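About the Geltholm Robotics Club

After-school robotics, mostly in simulation. Open to every grade, no experience needed.

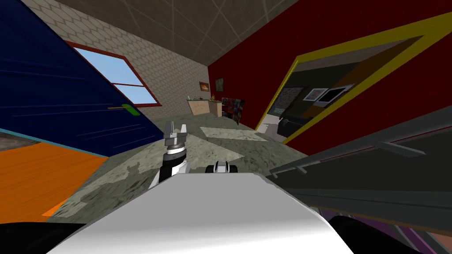 Our two-armed robot in a simulated home, gripper up. Blue door on the left, yellow doorway to the next room.

Who we are

Student club at Geltholm. Started with 5 students and one loaner laptop that overheated if you looked at it wrong. Bigger now. Gorazd Trajkovski is our faculty advisor – he teaches physics, unlocks the lab and lets us argue. Students run pretty much everything else.

We work in simulation most of the year. Cheaper, and a crash costs you a restart. Members write the code that drives the arms, moves the base and opens and closes the grippers, then we run it in one rendered house after another. Colors and layouts get mixed up on purpose so nobody's code gets to memorize a room. Orange floors, green door handles, whatever. If your program only works in one kitchen it doesn't work.

What we do in a year

Fall is basics. Python, coordinate frames, how to read an error message without panicing. You get paired with an older member and the two of you share a task, usually "drive to the table and stop before you hit it." Harder than it sounds.

Winter is team builds. We split into 3 teams:

Oris – navigation. Doorways, tight corners, getting around counters.
Calvo – arms and grippers. Reaching, grasping, putting things down gently.
Plurnolel – tools and scoring. They write the test scripts, keep the run logs and maintain the leaderboard. Named after a typo in somebody's folder, it stuck.

Spring we put it all together for the house challenge. One robot, a house the teams haven't seen, a list of chores. Last season the log hit 1,072 runs before the final. A lot of those were the robot facing a wall. Open house is in June, families welcome, come drive it yourself.

Joining

Show up. Lab is open from 3:30 pm on club days, check the board outside the physics room for the schedule. Bring a laptop if you have one, we have some spares. No tryouts and no fee. You can switch teams at winter break, plenty of people do.

We also need people who don't want to code – poster design, video editing, writing up the logs so next year's members can acutally read them.

Parents

Pickup is at the side entrance. Late runs happen before the challenge, we send a note home first. Permission form is at the front office, one per student, good for the whole year.

Questions

Catch Mr. Trajkovski in the physics room before first period or leave a note in the club mailbox. Email gets answered too, just slower during challenge season.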